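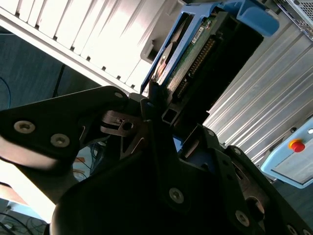 Does the night shift still need a person if the arm does the drive swaps? Asked by a reader at Cloltell, and yes, it does. Job's just different now. Fewer hours on your feet, more time on tickets.

How we run a swap at Drerkon:

Check the ticket. Serial has to match the list, no match no swap.
Load the spare tray before you start the job, not during.
Start the job from the desk. Know where the red stop button is first.
Stay within reach for the first 3 drives. Then you can go do tickets.
Caddy sticks? Hit stop, pull it by hand, log it. Dont let it retry.
Sign off the batch under your own name.

We've done about 2,000 drives this way since January. Old hands still do the odd racks, and they should be the ones training new people on teh latches.

Updated August 28, 2020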